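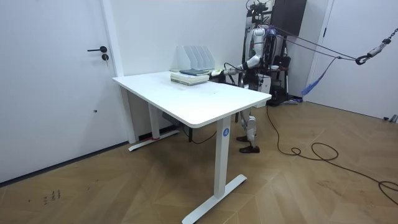
March, desk 4, started 9.40

Carrying on from the last entry about getting the paper side of the workshop in order. Desks 1 to 3 are done and have been in use for a while, so the plan for 4 is the same with a few changes, which I'm writing down as I go so that whoever does 5 doesn't have to ask.

Position first. Desk 4 stays on the slant and doesn't go square to the wall. I tried it square last month and hated it. On the slant you can get round the back corner to the wall side without moving a chair, and the magazine file can stand behind the books with the wall at its back. Yae would like all the desks to match eventually. Fine by me, but then they should all go on the slant.

The floor doesn't help when you are trying to judge an angle by eye. The herringbone pulls your eye along whichever line it likes and I have stopped using it as a guide. Measure from the wall to the tabletop edge at both ends and write the two numbers on the card. For 4 the near measurement is 383 mm. The far one needs doing again, I took it to the wrong side of the top.

Height. Set to 1,000 mm, floor to the upper face of the top. Measure to the upper face. The top is thick and on desk 2 somebody measured to the underneath, which is why everything on that card is out. Sticker is on the leg, high up just under the top, same as the others, so it can be read from the door side without bending down.

Books and notebooks

All of them are in one stack on the back edge at present, in front of the magazine file. The file itself is empty. I want it left that way until the labels are printed, otherwise we'll do what we did on desk 3, where things went in the first free slot and stayed there all winter.

The stack is mostly the pale grey-green ones, books and notebooks together. They look the same from the spine and this is going to be a nuisance whatever we do. Forora sent us that colour again on the last order. I asked for mixed covers and was told mixed covers meant a longer wait. So:

Pale covers with writing in them: label on the spine at the bottom, desk number then running letter.
Pale covers still blank: no label, they go back to the supply shelf and don't live on the desk.
The dark blue-grey notebook: current desk book. Always on top of the stack, and when the stack goes into the file it stays out on the tabletop.

That last point came out of a conversation with Yae Amano at Situlbridge, where they had been putting the current book in the file with the rest and then spending the first part of each morning pulling the lot out to find it. A different cover colour helps, and so does never filing it at all.

I had wanted to have the stack squared up with the dark one exactly flush on top. Have given up on that. It sits a little off from the ones below and it's easier to pick up like that anyway.

Slots

The dividers in the magazine file slant, and the slots between them take 23 mm of paper without forcing. Two of the pale notebooks together are slightly under that when new and slightly over once they've had things glued in. So one glued-in notebook per slot, two if they are clean. The printed books get a slot each regardless. If a book won't go in without bending the divider, it goes flat on the shelf by the door. Please don't push. The old file from desk 1 (the Rolland one, now in the cupboard) went that way and the dividers have leaned into each other ever since.

Order of slots, counting from the window end:

a) reference books, in whatever order, they get used together
b) full notebooks, oldest first
c) loose sheets in a sleeve
d) leave the last slot free

The free slot is for things waiting to be dealt with. On desk 3 it has worked quite well. On desk 1 it filled up with catalogues inside a week, so I have written NO CATALOGUES on the label for this one.

Loose sheets – the Larkska paper comes in packs of 400 and somebody keeps putting an opened pack on a desk. It's too heavy for the file and it's in the way on the top. Take what you need for the day, leave the pack on the shelf.

10.55

Labels printed. First sheet came out with the margins wrong and the letters ran off the side. Used the template from desk 2 in the end and changed the number by hand. The file is saved under the desk 4 folder now.

The adhesive on these is stronger than on the last batch. Tested one on the back cover of a spare notebook and it took a bit of the surface with it when it came off. So decide where it's going before you stick it. On the pale covers the black print reads well. On the dark blue-grey cover a white label looks enormous, but it does the job, and I'd rather have it readable than tidy. Put it on the front, top right. Spine is no use for that one given that it never goes in the file.

Cord

The power cord hangs down from under the top. It's thin and black, and against a white desk and a white wall you would think it was easy to see, but I have caught my foot in the one on desk 3 twice. Options are a clip on the inside of the leg or a sleeve down to the floor. The clip is cheaper and can be moved. The sleeve looks better. What I don't want is tape, which goes brown and leaves a mark on white paint – see desk 1 again.

Whichever it is, leave slack for the desk to go to its full height. When I clipped the one on desk 2 I had the desk down low, then raised it, and the clip came off and went across the room. Raise first, clip second. The control box underneath needs to stay reachable from the sitting side, so nothing gets hung or stuck on that part of the frame.

Things to check before filing

Go through the pale notebooks for any pages meant for other desks. There was a run in the autumn when everyone was writing in whichever book was nearest and I found desk 2 measurements in a desk 4 book. Don't tear them out. Copy to the right book, put a line through the original and write where it went.

Check inside front covers have a start month. Several don't. If the first page doesn't say either, pencil a guess with a question mark.

Check nothing has slipped down between the books and the magazine file. On desk 3 it was a steel rule, which had been missing long enough that we had bought another.

Small things on the back edge of the desk, towards the right-hand end: they need a home. I'm against a tray, trays fill up. Yae says a shallow tray with a lip is different. We have one spare from Situlbridge and can try it for a month, then I'd like an opinion written in here from whoever is using the desk most.

12.20

Went back to the wall distance. Still haven't got a far end number I trust, the tape sags over that length and it wants two people. Will ask after lunch.

One more note on the magazine file. With the stack in front of it you can't get a notebook out of the lower part of the slots without shifting the stack sideways first. Once the stack has gone into the file that sorts itself out, but the dark notebook shouldn't then be put down in the same place by habit. Put it to the left, well forward of the file, with the pen on it. If people want it on the right, say so, but pick one side and mark it on the card.

Cleaning: the top is white and the pencil shows. A damp cloth takes it off. Ink from the blue fineliners doesn't shift with water and I'm not trying anything stronger until I've tested it on the underside.

To do

Far end measurement, two people
Cord clip or sleeve, decide
Start months in the pale notebooks
Labels on, then fill the slots a to c
Card for desk 4, copy the layout from desk 2 but correct the height line
Tell Forora we would still like mixed covers next time, even with the wait
Desk 5: find out whether it has a magazine file at all, I can't remember seeing one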